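Mastwood 居住空间课程
第3讲讲义　桌子、插线板和台灯：一张桌面的用电与走线
修订于2018年12月19日

上一讲留的作业是画自己家里一张桌子的平面图，标出墙上插座的位置。多数人只画了桌子和椅子，线没有画。这一讲要用到线，没有画的请先补上，画法见本讲第二节。

本讲只讨论插头以外的部分：插线板、延长出来的线、台灯和各种充电器怎样摆在一张桌子上和桌子周围。墙里的线、配电箱、插座面板的更换都不在课程范围内，需要动这些地方的，请找有资质的电工。

需要带的东西：卷尺、铅笔、美纹纸胶带、一把小剪刀、一块干抹布。魔术贴扎带由教室准备，用的是 Rultow 的宽款，黑白两色。自己家里有扎带的可以带来，塑料尼龙扎带不要带，理由在第六节。

一、先看桌子放在哪里

桌子和墙的关系决定了大部分走线方式。常见的摆法有靠墙、靠窗、背靠沙发，还有放在房间中间、四面都不挨着墙的。

靠墙的桌子最省事。线从桌子后沿垂下去，沿着墙脚走到插座，人走不到那里，椅子也压不到。需要注意的只是桌子和墙之间要留一条缝。完全贴死的话，插头会被桌沿顶住，插头根部的线被折成直角，时间长了外皮会裂。留多宽看插头：扁插头留得少一些，带变压器的方块插头留得多一些。量的时候把插头插上再量，从墙面量到插头后面线开始能自然弯曲的地方。

靠窗的桌子要避开窗帘。落地窗帘底部常常把插座盖住，线从窗帘下面穿出来，拉窗帘的时候会把线一起带走。另外，开窗的季节要考虑雨水。七月做过一次回访，有几家的插线板就放在窗台下面的地上，窗户整夜开着。位置改到桌子的另一端之后，线多走了一段，但离窗口远了。

放在房间中间的桌子最麻烦，因为线一定要穿过一段地面。这段地面上有人走，有椅子移动，有扫地拖地的时候。本讲后半部分大多是针对这种摆法的。工作台、裁剪台、拼图用的大桌子常常这样放，四周都要能站人，挪到墙边就没法用了。

砖墙的房间要单独说一下。清水砖墙表面不平，砖缝凹进去，背胶类的线夹贴上去很快会掉，粘钩也一样。这样的房间里不要指望把线固定在墙面上，线应该固定在家具上，或者走在踢脚板上沿。没有踢脚板的，可以沿墙脚放一条可以直接摆放的线槽，靠自身重量和家具压住。租来的房子不要在砖缝里打钉，打下去砂浆会掉粉，退租时补不回原样。

木地板也有自己的问题。胶带直接贴在木地板上，撕下来可能带起漆面，也可能留下一道发黏的印子，灰尘粘上去变成黑线。深色地板上白线很显眼，这对安全来说是好处，对外观来说是坏处，学员里两种意见都有。课堂上的建议是：临时用的线选和地板颜色反差大的，长期固定在墙脚的线选和地板或墙脚颜色接近的。

地板缝不要塞线。有人看到老地板的板缝宽，把细线按进缝里，觉得很整齐。板子随着季节胀缩，线被夹在里面，外皮会磨坏，而且坏了也看不见。

二、怎样画线

在平面图上，桌子用实线画轮廓，墙上的插座用小方块表示，插线板用长方块表示。电源线用实线，数据线用虚线。地面上的线和桌面上的线要分得出来，可以用两种颜色，没有彩笔就在地面的线旁边写一个"地"字。

画的时候照实画，绕了几圈就画几圈。不要画成应该有的样子。多余的线在地上盘着的地方画一个圈，旁边注明大致盘在什么东西下面。

然后在图上画人的走动路线，用箭头。从门口到椅子一条，从椅子到窗户一条，从椅子到柜子一条。走动路线和地面上的线相交的地方打叉。打叉的位置就是之后要处理的位置，先后顺序按走的次数排，每天都走的排在前面。

椅子也要画。椅子拉出来时后腿到哪里，画一条弧线。带轮的椅子活动范围大，弧线要画满。弧线以内的地面上不应该有线。

有人问桌子底下的线要不要画。要画。桌子底下是脚的位置，坐着的人会伸腿、会把脚跟往后收，线在这个范围里同样会被带到。穿拖鞋的时候尤其容易勾住。

图画完以后拍一张存着，改完以后再画一张，两张对着看。

三、插线板放在桌面上还是地上

没有统一答案，下面把几种放法的用处和毛病都写出来，各人对照自己的情况选。

放在桌面上。插拔方便，看得见指示灯，也看得见有没有插松。不会被踢到，不会积地上的灰，拖地时不会沾水。毛病是占地方，孔位朝上，桌面上如果有水杯，水洒出来会直接流进去。所以桌面上放插线板，就要规定水杯放在哪里，而且两者要分在桌子的两头。另外，插线板的电源线要从桌沿垂下去，垂下去的那一段有重量，会慢慢把插线板往桌边拉，桌面光滑时更明显。在桌沿内侧用扎带座或者夹子把线夹住一次，重量就落在夹子上，插线板不会再移动。

放在地上。桌面空了，但是插拔要弯腰，人弯着腰往往看不准，插头只插进去一半就停手了。半插的插头接触不好，会发热。地上灰多，没有用到的孔会进灰，养猫养狗的家里还会有毛。放在地上的插线板每次打扫都要拿起来，要选有安全门的。

固定在桌板背面。线最整齐，地面和桌面都空出来。要先看桌板的材料和厚度能不能上螺丝，拿不准就用夹在桌沿的金属托架。背胶不可靠，插线板加上所有插头的重量不小，而且每次插拔都在往下拉。固定在背面以后孔位朝下或朝侧面，朝下的插头会因为自重慢慢松脱，尽量让孔位朝侧面。升降桌要把桌子升到最高再留线长，这一点每一期都有人忘。

放在桌子侧面的小推车或者架子上。适合四面都要用的桌子。推车要能锁住轮子，锁不住的推车一推就会拉线。

还有一种放法是把插线板竖起来用的，塔形的那种。塔形占地小，孔位分布在四周，适合放在桌子中间给几个人共用。插得多的一侧会变重，会歪倒，线多时要两侧均匀地插。

选定位置以后，再考虑方向。长条形插线板横放还是竖放，主要看电源线从哪一端出来。让出线的一端朝着墙上插座的方向，这样线不必在桌面上掉头。线在桌面上掉头一次，就多占一块地方，也多一处会勾到袖子的弯。

插线板上孔位的分配也可以提前定好。常插不拔的放在靠近出线的一端，经常插拔的放在另一端。方块变压器会挡住旁边的孔，放在最边上，让它多出来的部分伸到插线板外面。

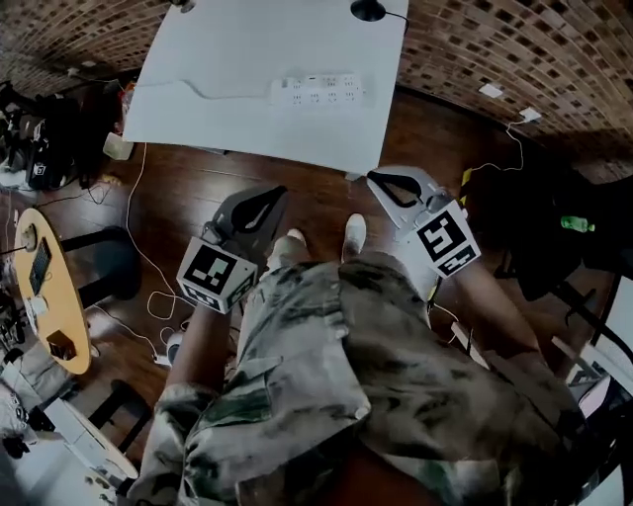

孔位定下来以后，每个插头上贴一小段美纹纸，写上是什么东西的线。字写在插头的背面，也就是手捏住的那一面。线的另一头也贴一张，写同样的字。两头都有字，拔的时候才不会拔错。课上会有人觉得自己认得出来，等到几根白线捆在一起，往往就认不出来了。

四、算一下够不够用

插线板背面有铭牌，写着额定电流、额定电压和最大功率。先找到这几项。找不到铭牌，或者字已经磨掉的插线板，不要再用来带大功率的东西，最好换掉。

把插在上面的电器的额定功率加起来，和插线板上的最大功率比。电器的功率写在电器底部或者电源适配器上。适配器上有时只写电压和电流，看输入那一行不容易得出实际的数，可以用输出电压乘以输出电流，再稍微放宽一点。

课堂练习用的桌子，假定插线板铭牌上的最大功率是2000瓦。桌上有一盏台灯、一台显示器、一台笔记本电脑、一个手机充电器，冬天加一个电热水壶和一个小暖风机。学员抄下来的铭牌数加在一起是2357瓦，超过了。怎样调整，请在讲义空白处写出来，写完再往下看。

多数人的第一个想法是换一个更大的插线板。这不一定能解决问题，墙上的插座和那一路线也有上限，插线板换大了，墙上没有变。比较稳妥的做法是把热水壶和暖风机都从插线板上拿走，各自直接插到墙上的插座，并且不同时开。凡是靠发热工作的东西，比如水壶、电熨斗、电吹风、暖风机、电饭锅，都照这条处理。

有人会说水壶只烧几分钟，时间很短。时间短也不行，过载发热在几分钟里就可以发生，而且每天烧好几次，接触的地方一次一次受热，会慢慢变松。

插线板不要串着用，一个插线板的插头插在另一个插线板上，叫串接。串接以后前面那个要承担后面所有的东西，而人在插的时候只看到后面那个还有空孔。桌子离墙远，一根线不够长，应该换一个线长足够的插线板，一次到位。

线太长也不好。多出来的线如果紧紧盘成一卷，再带上功率大的东西，热散不出去。多余的线要松松地折成来回的长条，中间用魔术贴扎一道，放在通风的地方，不要塞在地毯下面或者抽屉里。卷线盘式的延长线，用的时候要全部拉出来。

摸一摸是个简单的检查办法。用了一段时间之后，用手背靠近插头和插线板外壳，微温可以接受，觉得烫就要停下来。有焦味、有变色、有滋滋的响声，先关掉墙上的开关，再拔插头，这个插线板以后不要用了。

五、台灯

台灯在桌上的位置，一般教材写的是放在写字手的对面一侧，右手写字放左边，左手写字放右边，这样手的影子不会落在纸上。这条适用于写字。做手工的人两只手都在动，画图的人要看整张纸，灯放在正前方靠后沿、灯头往前伸，比放在侧面合适。看屏幕的人要注意屏幕反光，灯不要放在屏幕的对面。

底座的形状和重量要和灯臂配合。圆形底座各个方向都一样稳，适合灯头要转来转去的灯。长条底座只在一个方向上稳，灯头转到另一个方向时会翘。试的办法是把灯臂伸到最长，灯头转到最偏的位置，用一个指头轻轻推灯臂的中段，底座有一边抬起来就说明不够稳，要么把灯臂收回来一点，要么换夹在桌沿的灯座。

教室里备用的灯是 Plelumo 的，有圆底座和桌夹两种配件，灯杆可以互换。课间可以两种都装上试一下。桌夹夹玻璃桌面时要垫软垫，夹得过紧会崩边。桌板边沿有圆角的，夹子只吃住很窄的一条，也不稳。

放在桌子后沿的灯，底座不要有任何一部分悬空。后沿没有墙挡着的桌子，灯至少往里放一个手掌的宽度。灯的线从底座后面出来以后，直接从后沿垂下去，或者沿后沿走到插线板，不要从桌子中间横过来。灯线往往比别的线短，所以摆放的次序是先定灯，再定插线板，最后定其他的东西。很多人反过来做，先把插线板放在顺手的地方，最后发现灯够不着，只好把灯线拉得笔直。拉直的线悬在桌面上方，手一抬就碰到，灯也跟着倒。

带线上开关的灯，开关的位置会限制走线。开关应该落在坐着伸手可及的地方，通常是桌沿内侧。如果开关刚好落在桌子底下，可以把灯线在底座后面多折一道，把开关提上来。线上开关不要放在地上用脚踩，它不是按脚踏开关的强度做的。

灯泡是可以更换的那种，要看灯罩里面标的最大瓦数，不要超过。换灯泡之前把插头拔掉，等灯凉了再动手。

白色桌面会反光。灯头压得很低时，灯下面会有一块很亮，周围显得暗，眼睛来回看容易累。把灯头抬高一些，或者在桌面上铺一块浅灰或者浅绿的垫子，亮度会均匀一些。桌面垫不要铺到插线板下面去，垫子边沿翘起来会顶着插线板，插拔时会晃。

六、理线的做法

顺序如下，照着做一遍大概一节课可以做完。

先关电。墙上有开关的关开关，没有的直接拔插头。电脑要先正常关机。

把桌面上的东西全部移开，只留下桌子。不要想着边用边理，边用边理只会把线从一个地方推到另一个地方。

把所有的线从一头开始理出来，一根一根放直，铺在地上。打结的不要硬拉，从松的地方往外退。铺好以后检查外皮，从插头根部摸到另一头，有硬块、有裂口、有露出金属的，放在一边不再使用。用黑胶布缠一下继续用的做法不在本课推荐之列。

没有主人的线单独放。每家都会有几根不知道是什么东西的线，先装进袋子，写上日期，过一段时间没有用到再处理。

擦桌子，擦地。线在地上的地方平时擦不到，这时候擦最方便。插线板用干抹布擦，孔里的灰用干刷子刷，不要用湿布，也不要用嘴吹。

把桌子放回原位，先放灯，再放插线板，把插线板的线顺到墙上的插座，在桌沿夹一次，在桌腿上部绑一次，在桌腿下部再绑一次。线沿着桌腿走，到地面以后从桌腿脚下直接走向墙，走最短的直线。不要让线在地面上画弧，弧越大，被踢到的机会越多，扫地时也越碍事。

绑线用魔术贴。Rultow 宽款的做法是毛面朝里绕线一圈，穿过扣口拉回来贴上，松紧以线在里面还能抽动为准。尼龙扎带勒得紧，剪口又尖，加一根线就要剪断重来，剪的时候还容易剪到线，所以课上不用。用旧的鞋带、橡皮筋也不合适，橡皮筋时间长了会化在线皮上。

电源线和数据线分开走。放在一起多数时候也能用，分开的好处是拔的时候不会搞混。一左一右沿两条桌腿下去，是最容易记住的分法。

每根线在设备那一端留一点余量，让设备能够转动和往前拉。显示器、台灯、电话都需要转动。没有留余量，理得再整齐，用几天就会被拉乱。余量留在桌沿下面，折成小弯，用扎带轻轻带住。

最后插电。先把插线板的插头插到墙上，插线板开关处于关的位置，再把设备一个个插好，然后开插线板的开关，逐个打开设备。哪一个不亮就查哪一个。

七、线必须过地面的时候

桌子放在房间中间，没有地插，线总要经过地面。能做的有下面几件事。

改变路线。从图上看打叉的位置，线从桌子的哪一侧出去，叉最少。通常是背对着门的那一侧。多走一段线绕开门口是值得的，但是要整段贴着墙脚绕，不要只绕一半。

用地面线槽。线槽是扁的，中间空，两边是斜坡，脚踩上去不会绊。选的时候看里面能放多粗的线，插头通常穿不过去，要选上面有开口可以把线按进去的。线槽的颜色按第一节说的办法选。木地板上不要用线槽自带的背胶，可以先贴一层低黏度的美纹纸，再在美纹纸上面固定线槽，撤走时一起揭掉。揭的时候顺着木纹方向，角度压低，慢慢揭。美纹纸也不要贴得太久，长期放着的线槽隔一段时间要换一次。

临时使用的，用完就收。缝纫、裁剪、装东西这一类活动，一次做几个小时，线可以临时过地面，结束以后把插线板和线一起收走，挂在墙边的钩子上。收的时候从插线板一端开始，松松地绕成大圈，不要绕在手肘上，绕手肘会使线每一圈都扭一下，下一次放开的时候就会在地上弹成一圈一圈。已经扭了的线，拿住一头提起来，让另一头自由垂着转，转停了再收。

地毯下面不走线。理由有两个，一是热散不出去，二是踩坏了看不见。这一条没有例外。

门缝里不走线。门每关一次就夹一次。

线附近不堆小东西。地面上掉的零件、夹子、橡皮，最容易滚到线旁边停住，打扫时人不愿意去动线，就一直留在那里。每次收工时沿着线看一遍，把小东西捡起来。

有孩子的家里，桌沿垂下来的线要收到孩子够不着的高度，台灯的线尤其要注意，一拉就是整盏灯下来。不用的孔盖上保护盖。有宠物咬线的，露在外面的那一段套上硬一点的螺旋管。

八、坐着检查

理完以后不要马上散，坐到椅子上检查一遍。站着看桌子和坐着看桌子，看到的东西不一样，坐着看到的是桌沿、自己的膝盖和脚前面那一块地面。

坐正，两手放到桌面上，再收回来放在腿上，来回几次，看袖子和手腕有没有碰到线。然后手里拿一件平时要用的工具，做平时的动作。拿着工具的时候手伸得比空手远，也转得更大，要按这个范围来留空地方。

脚往前伸到底，往后收到底，左右各移一次。碰到线就说明线还要再往外移。穿平时在家里穿的鞋做这个检查，光脚和穿鞋相差不少。裤子上有侧袋或者袋盖的，起身的时候看看会不会挂到桌沿的夹子。

站起来，把椅子推进去，再拉出来，绕桌子走一圈。绕的时候不要看地，看前面，脚下有感觉就停下来，记下位置。

关灯再走一遍。夜里起来的人不一定会开灯。

检查的结果写在改完以后的那张图上，没有问题的也写"已查"。

九、课上常问的几件事

带 USB 口的插线板能不能代替充电器。可以，给手机充电够用。给笔记本电脑充电要看它的输出功率是否足够，插线板背面有写。USB 口和插孔共用一个外壳，坏了就一起换。

插线板用多久要换。看使用情况，没有一个对所有人都合适的年数。插头插进去松动、开关按下去不清脆、外壳发黄变脆、指示灯闪烁，出现其中一种就换。

每天要不要关插线板的开关。课程的要求是离开家过夜时关掉，平时按各人习惯。发热类的东西用完必须拔插头。

白线变黄变黑怎么擦。拔掉电源，用拧得很干的布沾一点中性洗涤剂，从中间往两头擦，插头部分只用干布。擦完晾干再插。酒精会让有些线皮变硬，不建议经常用。

桌子太大，一个插线板够不着另一头怎么办。先考虑把用电的东西集中到一头，另一头留着做不用电的事。一定要两头都用电的，从墙上两个不同的插座分别引过来，各走各的桌腿。

理线盒要不要买。理线盒是把插线板和多余的线装在一起的盒子，外观整齐，但是盒子里热和灰都看不见。要买就买两侧和底部有开口的，盒子里不放变压器，盖子上不放东西，每个月打开看一次。

桌面上的插线板滑来滑去怎么办。先看是不是垂下去的线在拉，按第三节的办法在桌沿夹住。如果还滑，在底部四角贴防滑胶垫。不要用双面胶粘在桌面上，以后撕不干净。

十、课堂练习

练习在 Makokha 楼的教室进行，每组一张桌子、一个插线板、一盏灯，另外发一袋线。两人一组，一人动手时另一人记录，做完交换。练习期间插线板不接电，由教师检查之后统一接。

练习一。不移动桌子，把灯、插线板和两件带线的设备摆好，使坐着的人前面留出一块可以铺开一张大纸的地方。摆好以后在桌上用美纹纸标出插线板的位置，画图。

练习二。把桌子从墙边移到教室中间，重新走线。只允许有一根线经过地面，标出走动路线和打叉的位置。

练习三。收线。把练习二的线全部收起，交给旁边的组，由旁边的组放开。放开的时候如果打结，退回重收。

练习中容易出错的地方有：插线板放好以后才去量灯线；线在桌腿上只绑了上面一道，下面散在地上；余量全部留在墙边，设备那一端反而是紧的；标签只贴了一头。

十一、作业

按第二节的画法，画出家里一张桌子改动前和改动后的两张图。抄下插线板铭牌上的最大功率，列出插在上面的所有电器和它们的功率，算出合计。合计超过铭牌的，写出准备怎样调整。

另外写一段话，说明插线板为什么放在现在的位置。字数不限，写清楚人坐在哪里、水杯放在哪里、线从哪一侧下去。

下一讲讲抽屉和柜子，请量好家里一个抽屉的内部宽度、深度和高度，注意量的是内部，滑轨占掉的部分要减去。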